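Grurklow Institute Reports Method for Teaching Robot Arms to Handle Soft Food Items

Researchers at the Grurklow Institute have published a method that allows a robot arm to learn the handling of soft and irregular food items from a small set of guided demonstrations, the institute announced in November 2025.

The work was carried out at the institute's laboratory in Covholm by a group led by Barbara Kaczmarczyk. It addresses a known difficulty in kitchen and grocery automation. A grip that suits a firm vegetable can crush a roll, and thin stalks lying flat on a table offer very little for two fingers to close on. 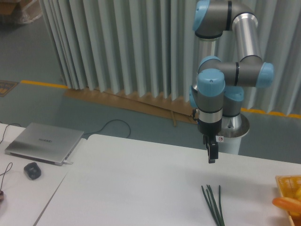

Iwona Tokarz

The tests used a single arm with a parallel gripper, mounted behind a plain white table. Green onions were among the items presented to the arm, along with produce in a woven basket. According to the group's report, bundles of thin stalks remain the hardest category, as the position of each stalk changes whenever the bundle is touched.

Under the new method, an operator first guides the arm through a task. The software then divides the recording into short segments and compares them with segments from other tasks. Segments that resemble one another are pooled, so that an approach learned with one item can be used again with another. The group recorded 800 demonstrations covering 17 items. A comparison model trained on the same recordings without the pooling step was tested under the same conditions.

In 147 trials with items placed in new positions, the pooled model completed almost 14 percent more tasks than the comparison model, the report states. The largest gains were found with bread.

"The arm is drawing on what it has learned elsewhere," Kaczmarczyk said. "For soft items, the useful information is often in the last few centimeters before contact." 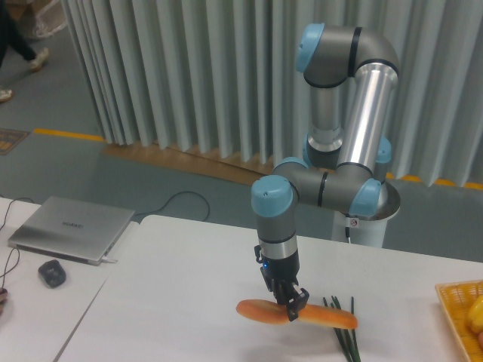

Przemysław Nowicki, Staff Photographer

A bread roll has to be held firmly enough to be carried and lightly enough to keep its shape. The method sets the closing width of the fingers from the pooled segments and uses no force sensor at the fingertips.

Kazue Nakajima, a co-author of the report, said the results should be read with care. All trials took place on one table under constant lighting, and the group has not yet tested wrapped or packaged goods.

A second series of trials is scheduled to begin in January at the institute's Todton site.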